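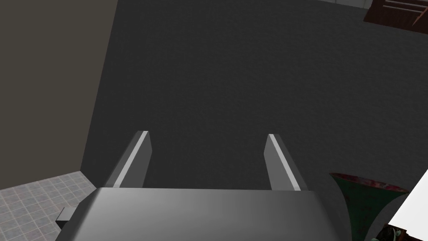
## 4. First run in the bedroom world

The Otelska club setup uses Plonel as the simulator and Pal as the teleop layer. The Pal docs say you'll be driving in "minutes." Plan on a full club meeting, and don't schedule a demo for the same evening.

1. Start Plonel before Pal. The other order is supposed to work too. On our lab machines it loads the world and then ignores your controller.
2. Open the bedroom world and set the seed to 119. Everyone uses the same seed in October, or the run logs can't be compared.
3. Wait for both arms to report ready. The green light in the Pal panel only tells you the connection is up – read the console.
4. Open the jaws all the way on both sides and save that as your home pose.

**Note:** The load screen promises "realistic contact." Treat that as advertising until you've watched a gripper finger sink into a mattress.

5. Switch to the overview camera before you move the base. It leans, and new drivers tend to steer for the lean instead of the robot.

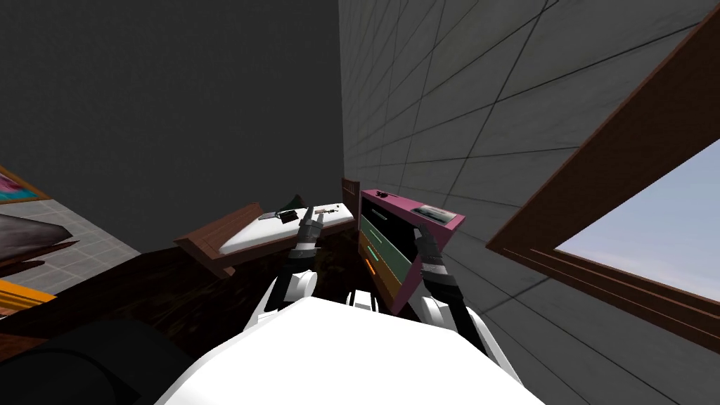
6. Move one arm at a time for the first 7 runs. Two-arm driving looks great in the Urnstead competition videos, which don't show how many takes were thrown out.
7. Save the log at the end of each run, including the bad ones.

**Caution:** Don't raise the physics speed above 2. The robot will look faster and your grasp scores will go up, and neither result will hold at normal speed.

### 4.1 Checking the wrist camera

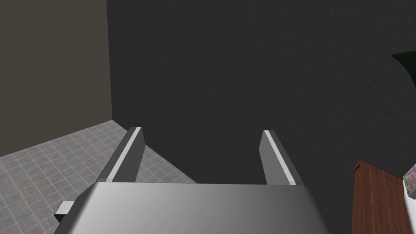

Pal's auto-calibration has passed every camera we've given it, including one we mounted backwards on purpose, so check yours by eye. Open the jaws and look at the wrist view. Both fingers should be in sight with a wide gap between them. Then find a straight line in the room to judge tilt. The corner where the taupe wall meets the charcoal one works well, and it should stand vertical when the wrist is level.

If it leans, reset the wrist and repeat step 4. If it still leans after 6 resets, reload the world and write that in the log.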